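Folding and Storing Fleece Items: Textiles Project Report

Tane Waaka and Trudy Rutherford
Hullstead, September 2025

1. Background

Our project looked at how fleece should be folded for the lending shelf in Room 208. Items come back to the shelf in a heap and the next person has to sort them out. In June we proposed a short folding guide, and this report covers the work that went into it.

2. Material

Fleece is thick, light and springy. It does not hold a sharp crease, and a fold that is pressed flat by hand tends to lift again. We expected edge binding to matter as well, as a bound edge is stiffer than the fabric next to it and is easier to find by touch.

3. Starting condition

We agreed that folding should start from a crumpled item. A neat starting position would have made the work easier than it is at the shelf.

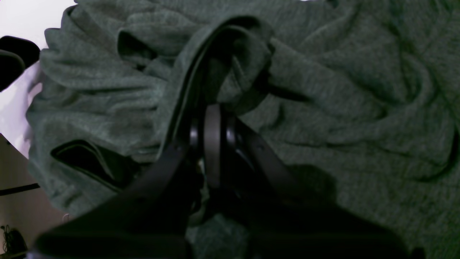
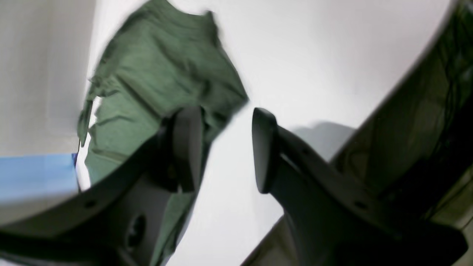 Green cloth, crumpled, in both pictures. The black edge binding can be seen in the first.

4. Method

The guide has four steps:

Find a bound edge and follow it to a corner.
Spread the item out from that corner and smooth it toward the far side.
Fold in half twice, matching the bound edges.
Turn the last fold to the front of the shelf.

Trudy wrote the first version and Tane shortened it. We took out a step about rolling, which made the stack uneven.

5. Remaining work

The guide does not cover items with sleeves or hoods. We would also like to try it with cotton blankets, which are heavier and may need three people's opinions on the best final size. A printed copy will go on the inside of the cupboard door.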